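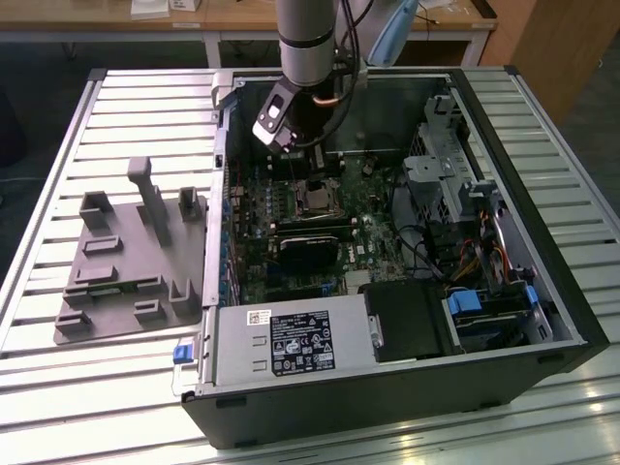
polon_cell: Our draft rule: no gripper motion below the case rim until harnesses are tied back. With the tower on its side and power wires running across toward the drive cage, a snag is the first hazard to write down.

waweru8: Disagree. Set a force limit and log it. Tie-backs add a manual step.
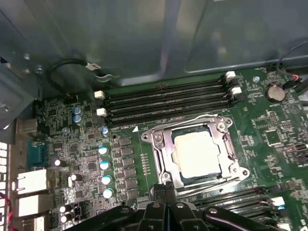

Fingertips closed near the corner of the CPU socket.

Lesia Zhuravel: A force limit won't save socket contacts – it trips after touch. We require closed fingers on approach and six mm clearance.

waweru8: Six is excessive.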